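Call for Participants: Office Air and Carpet Dust Study, Orwood

Cesow is recruiting office workers for a study of airborne dust in carpeted workplaces. Measurements run on the second floor of our Orwood building. The call opened October 7, 2018 and stays open until all places are filled. Sessions begin in January.

Purpose

Foot traffic lifts settled dust from carpet. How much of it reaches the breathing height of a seated person is less well documented, and most published values come from test chambers with new flooring. The study measures particle counts in ordinary furnished offices during ordinary desk work, before and after a change in cleaning schedule.

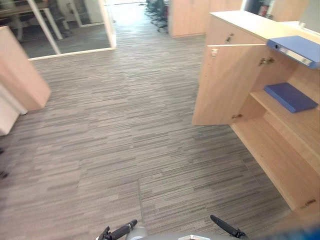

Carpet tile and storage cabinet, Orwood.

Who can take part

Adults aged 18 and over who do desk work at least three days a week. Participants must be able to sit for two hours with short breaks and must not have smoked in the past year. People with diagnosed asthma are excluded from this round. Contact lens wearers are eligible but should bring glasses, as eye dryness is one of the items on the comfort form. Employees of Stosus, which supplies the particle counters, may not enroll.

We need 100 participants. Each attends 6 sessions of two hours, spread over 5 weeks.

What a session involves

You bring your own work, or use the reading material provided. A sampling tube is clipped to the collar and a counter stands on the desk. At fixed intervals you are asked to stand, walk a marked route and sit down again.

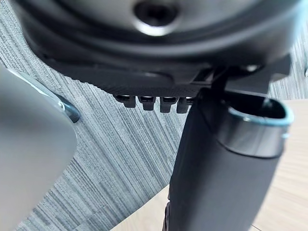

The walking intervals are the part of the protocol that participants most often find tedious. They cannot be shortened or skipped. A session with a missed interval is discarded and has to be repeated, subject to room availability. Phones may stay on the desk in silent mode. Food, perfume and hair spray are not permitted on session days, as all three affect the readings. Water is provided.

Room conditions

Temperature and humidity are logged but not adjusted. Windows stay closed during sampling. Furniture is kept in the same position for all sessions, and loose paper is kept to a minimum, as it both collects and releases dust. 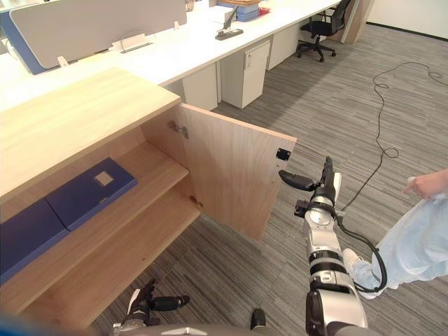 Comfort forms are completed on paper at the end of each session and carry a participant number only. The key linking numbers to names is held separately and destroyed after analysis. Forms go into dark blue files of the kind lying on the upper cabinet shelf, one file per group - please hand yours to the session lead and do not file it yourself. Particle data are stored under the same number.

Payment

Payment is made by bank transfer after the final session. Participants who withdraw early are paid for the sessions completed. Parking is free. Travel costs are not reimbursed.
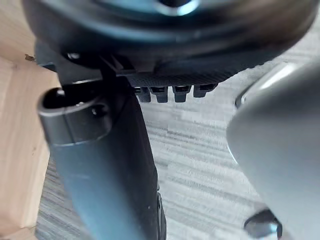
Hầu, from the previous round, wrote that the sessions were quiet and ran on time, but that the closed windows made the afternoon slots stuffy, and that anyone with a choice should ask for a morning.

Morning slots are assigned in order of application.

How to apply

Send your name, age, usual working days and preferred slot to the study desk at Cesow, Orwood, with "Dust study" in the subject line. Do not include medical records. A screening form will follow within five working days.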